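Illby Toy Sorting: notes for the Tekik set

Version 3, updated in February

This folder contains the object list, the box rules and the session notes for the sorting of small toys and household things from one wire basket.
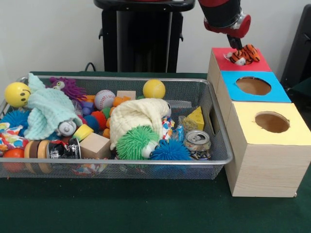 The work started as a simple question in our room at Illby: if you have a full basket and a few boxes, what goes where, and how do you write it down so that another person can repeat it? We made many small lists before this one. The older lists used different names for the same toy, and we could not join them. For this version all names were written again from the beginning.

Contents of the folder

objects.csv - one line for each object, with name, main color, material group and size group
boxes.csv - the box tops and their rules
sessions.csv - one line for each placement, in the order of the session
notes.txt - free remarks, not cleaned

The object list has 45 names. The session table has 300 lines. Not every object is used in every session, so please do not expect the same number of lines for each name.

The basket

The basket is silver wire mesh with a metal rim, rectangular, with a handle cutout in the end. It stands on a dark green tabletop. We fill it without order and do not arrange the toys by hand after that. Soft things spread over the others, and the mint green knitted cloth is the worst for this. If something is under the cloth at the start of a session, the column "covered" has the value yes.

The boxes

The boxes are light wood with colored tops: red, blue and pale yellow. The yellow one is the largest and stands in front, the blue is next, and the red is at the back. The blue and yellow tops have a round hole. The red top is plain, so an object for red is put on the top and stays there. In sessions.csv this is written as "on", and for the other two boxes we write "in". Please keep this difference if you add your own lines.

Names of objects

A name is made of color, material if it helps, and kind. Some names from the list:

tiger plush, orange and black stripes
smiley ball, yellow
knitted cloth, mint green
toy wheel, silver with white center
spiky toy, purple, with googly eyes

We do not use brand names or pet names. In the first version the purple toy was "hairy friend", and a colleague from Waweru searched a long time for it in the list.

Size groups

Small, medium and large. A large object does not fit the round hole and must not be pushed. Write "no fit" in the result column and put it back in the basket. Cloth is measured folded.

Known problems

Lines 1 to 40 of sessions.csv come from the older list. The column "covered" is empty there.
Two people could disagree about plush and knitted. When in doubt, use "soft".
The position of a soft toy (side, back, standing) was added late and is missing in many lines.

Use

You may use and change the files for teaching or for your own sorting work. Please write "Tekik set, Illby" as the source. Cemska keeps a copy of the older versions, but the names there do not match this one. Corrections are welcome; send the line number and the new value. We read them on Wednesday.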